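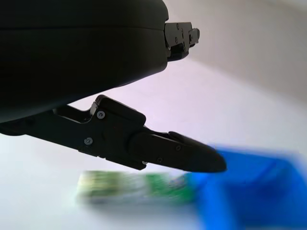 The green and white one, on packing night

Welcome to the pantry page! I've been meaning to put this up since May, when Hala Sleiman and I finally cleared the shelves at the Tradholm place and found 31 things neither of us remembered buying (two of them older than the shelves, I think).

Everything went into one of 2 piles - keep or pass along - and Thursday evening was for the small stuff. I do love a bit of green printing on white, so that one was always going to catch my eye. Hala says I'd keep anything green!

More to come once I've sorted the rest of the pictures. Zhenhua Yu has asked for the spice drawer next, so that's first in line.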